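Kwaku Amissah
Thread on sorting tables. I keep getting asked how I lay one out for small parts and returns, so I am writing it down once.

Kwaku Amissah
Start with the surface. White, plain, wipeable. A screw or a washer shows up on white from across the room. Wood grain and speckled laminate hide both.

Kwaku Amissah
Intake goes at the left end, in a shallow tray with a raised rim. I use a bright blue one. The color marks the boundary: anything on blue has not been sorted, anything on white is being looked at.
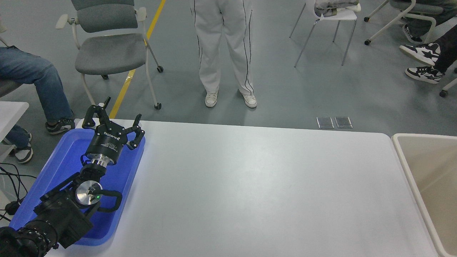

The rim matters more than the depth. A deep container turns into storage, and things at the bottom stay there until August. A shallow one has to be emptied before you can add to it.

Kwaku Amissah
Output goes at the right. An open bin with thick walls is fine – it takes knocks and you can drop things in without aiming. Mine is beige. Anything but blue would do.

Kwaku Amissah
Leave the middle clear. This is the rule people break first. The label printer moves in, then a mug, then a stack of invoices, and the working area ends up the size of a dinner plate.
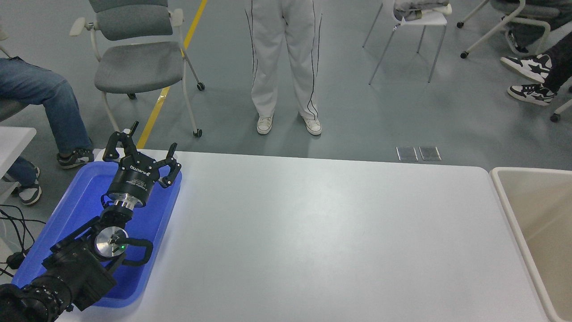 Kwaku Amissah
The tray does not need to be square to the table. I turn it slightly if that suits the reach. Squaring it up looks better and makes no difference to the work.

Kwaku Amissah
Batch size: 17 items per tray for mixed returns. I tried 100 with the Fusta order and spent the afternoon picking through a heap. For identical parts the limit is whatever lies in one layer.

Kwaku Amissah
Afia Eshun asked about gloss. Slightly glossy wipes down faster, but it throws back a band of light from overhead. If that bothers you, move the lamp before you replace the top.

Kwaku Amissah
Floor: smooth and gray here. Small parts bounce on it and travel. Sweep before you start as well as after, so that whatever you find came from the current batch.

Kwaku Amissah
Last item. Empty tray, empty bin, bare table before the next lot comes out. Femi Akinola skips this step and has a jar of 600 unidentified screws.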